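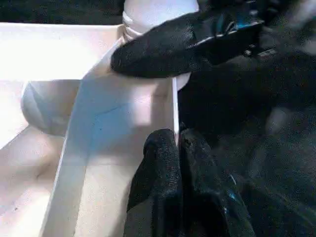
White bottle and divider tray, bottle standing behind the panel.

Gakora Shelf and Tray Set

README, revised in October. Maintained by Jörg Wendt, who also owns the label maker and would like it back.

What this is

Gakora is a collection of pictures and notes on putting household things into compartments. Bottles go in trays, trays go on shelves, and the shelves fill up with whatever did not fit in the trays. Most of the material concerns bathroom and laundry supplies, with a smaller part on pantry items that wandered in during the first round and were too well documented to throw out.

It was put together for people who study tidying, packing and storage, or who have to write instructions for it. If you are looking for beautiful pantries with matching jars, there are many places to find them and you will be happier there.

What is in the folder

pictures: the pictures, sorted by session and then by shelf.
notes: one plain text file per session. Spelling varies with the hour.
layouts: hand-drawn tray layouts, scanned. Layout 3 was scanned upside down and is now known as Layout 3 in that orientation. Please don't fix it, the notes refer to it that way.
terms.txt: the word list, repeated in shorter form below.
CHANGES: what it says.

There are 18 sessions. Each one uses one of 4 tray layouts. The folder names give the layout first and the session second, except in the oldest sessions, where it is the other way around. A lookup table in the layouts folder sorts this out. We discussed renaming everything and then remembered how the last renaming went.

The words we use

Arguments about storage are mostly arguments about nouns, so the following are fixed for the whole set.

Tray: anything open at the top that holds other things and can be lifted out. Boxes without lids are trays. Boxes with lids are boxes until somebody loses the lid.

Divider: an upright panel inside or belonging to a tray. A divider can be straight or slanted. If it has fallen over it is still a divider, but it gets the tag "down".

Pocket: the space between two dividers, or between a divider and the tray wall.

Bottle: has a neck and a shoulder. A container with no shoulder is a tub or a tube. The shoulder matters a great deal, as anyone will know who has tried to get a wide one past a narrow divider.

Placed: standing in a pocket, with nothing holding it.

Parked: put down somewhere that is plainly not its home. Most objects in most houses are parked.

How pictures are tagged

Each picture gets one tag for the main object, one for the tray and one for the relation between them. The relations are: inside, behind, in front of, beside, on top of, and unclear. Relations are judged from the viewpoint of the picture. A bottle behind a divider from one side is in front of it from the other, and we spent an entire afternoon on that sentence so that you don't have to.

Use "unclear" freely. White bottles next to white panels in white trays are a regular feature of this set, and in a good number of pictures the edge between one and the next is a thin bright line and a bit of shadow. If you can't tell whether the bottle is in the pocket or merely near it, say so. Guessing is how we ended up with the first version.

Do not tag contents. A closed white bottle could hold shampoo, fabric softener or last year's attempt at homemade window cleaner. Where a label can be read, copy it out exactly. Where it can't, write "no label visible" and move on with your life.

The two tray makers

Trays are listed in the notes under Allbridge or Maldonado. Allbridge trays have fixed dividers. Maldonado trays have dividers that slide, mostly when you are not asking them to. For sessions recorded before this was written down, the maker field says "unknown" and should be left that way. Several people have written in to say they can tell from the pictures. They did not agree with each other.

Known problems

White on white. See the tagging section. Automatic exposure has its own opinions, so the same tray may look cream in one picture and bluish in the next. Please don't enter these as two trays.

Tall bottles. Necks and caps often run past the top of the picture. The cap field is left blank in those cases. Blank means not seen. It does not mean no cap.

Session 11. The shelf was not level. Everything in it leans a little, including the handwriting.

Pantry items. There is one bag of lentils that turns up in four sessions. It has no pocket and is tagged "parked" throughout.

Getting started

Unpack the archive into an empty folder. Read terms.txt before opening any pictures. Then tag the practice batch of 100 pictures and compare your tags with the ones in the notes folder. Disagreements over "behind" and "beside" are normal. Disagreements over "bottle" mean you skipped terms.txt.

The tag files open in Hilix or in any text editor. If you use a spreadsheet, check that it hasn't turned the session numbers into dates. It will have tried.

Corrections

Send corrections to Jörg with the session number, the picture number and the tag you would like changed. "The tray looks wrong" has been received several times and is on file. New layouts are welcome, drawn in dark pen, with the top marked as the top.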